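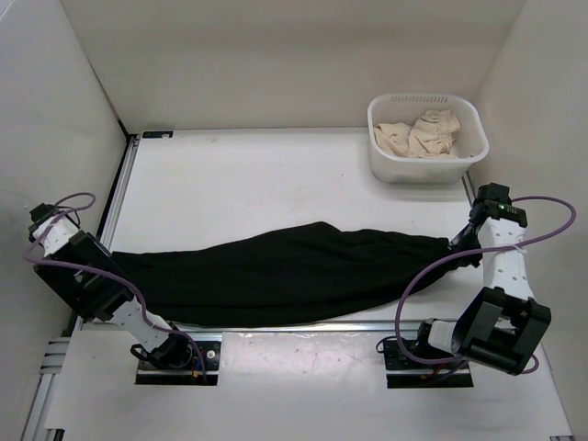

Black fabric laid out across a white work surface.

Buying dark fabric for the winter sewing program

Apr 8, 2019

Members who sew for the winter coat and curtain program have asked for clearer guidance on buying dark cloth. Last year's purchases came from several shops and the blacks did not match. Two curtain sets had to be unpicked and given new linings, and one bolt could only be used for bags. The notes that follow cover what we have settled on for this season.

Where we are buying

The main order goes to Kuzmenko, the wholesaler on Prumbridge Road. They sell by the bolt and will cut half bolts for community groups with an account. Ours is still active. Please quote the group name at the counter and ask for the invoice to be emailed, as paper copies went missing more than once last winter.

Arnaseo remains the better place for thread, interfacing and zips. Their black thread comes in matte and sheen. Use matte for anything in cotton drill or wool blend. The sheen thread shows up badly under a hall light, even when it looks fine at home.

How much

The program has a budget of $520 for cloth. Linings and notions come out of a separate $131 carried over from the June market. Keep the two sets of receipts apart. If you buy both in the one shop, ask for two transactions.

Nobody should buy on their own account and claim later without checking first. We could not reimburse everyone last year and don't want to be in that position again.

Matching blacks

Black dye varies from batch to batch. Some blacks lean blue, some brown, and a few of the cheaper polyesters go green after a summer in a window. Take a swatch with you and look at both pieces near the shop door in daylight. Shop lighting hides a lot.

Fold the swatch over the new cloth so that the nap runs the same way on both. Brushed cotton and velveteen can look like two different colours when one piece is turned around. If you are cutting a coat, mark the direction of the nap on the back of every piece in chalk before you move anything.

For curtains, all the panels for one window must come from the same dye lot. The lot number is on the end of the bolt. Write it on your job card.

Washing before cutting

Everything except the wool blends gets washed before it is cut. Cotton drill should go through a warm wash on its own, with no softener, and be line dried in the shade. Expect the first rinse to run grey. If the second one is still dark, put it through again. Cloth that bleeds after three washes goes back to the shop, provided it hasn't been cut.

Wool blends are steamed instead. Hold the iron just off the cloth, let each section cool flat, then move along. It is slow work on a long length and easier with someone holding the other end.

Cutting and marking

White chalk is fine on most black cloth but leaves a shadow on velveteen. Use thread tacks there. The silver pencils sold at Arnaseo mark clearly, though they don't always brush out, so keep them inside the seam allowance.

Dark cloth hides its grainline. Pull a single thread across the width and cut along the gap it leaves. On a tight weave this takes patience – a pin helps to lift the thread at the selvedge. Smooth the length from the centre outwards and leave it to settle before you pin the pattern down. Cloth that has been dragged into place will relax after cutting and the hem will drop on one side.

Please sweep up after cutting velveteen. The fluff gets into the machines and the overlocker is due for a service as it is.

Lint and storage

Offcuts longer than a forearm go in the grey tub under the window. Smaller scraps go in the rag bag for the quilters. Bolts are stored flat on the upper shelf, wrapped in old sheets. Don't use plastic, which traps damp in the storeroom and left a line of mildew along one bolt last spring.

Patterns

The Zenano coat pattern has been traced onto heavy card in all the adult sizes. The sleeve is long, so measure the wearer before you cut. The card pieces hang on the hooks beside the pressing table and should go back there the same day. The children's sizes are still on tissue and need tracing. If you have a quiet afternoon and a steady hand, the card is in the bottom drawer.

Orders for the first bolt purchase close when the sheet on the noticeboard is full. It has room for 100 metres in total, and coats have first call on the wool blend. Put down your job card number, the cloth you need and the length, including an allowance for shrinkage.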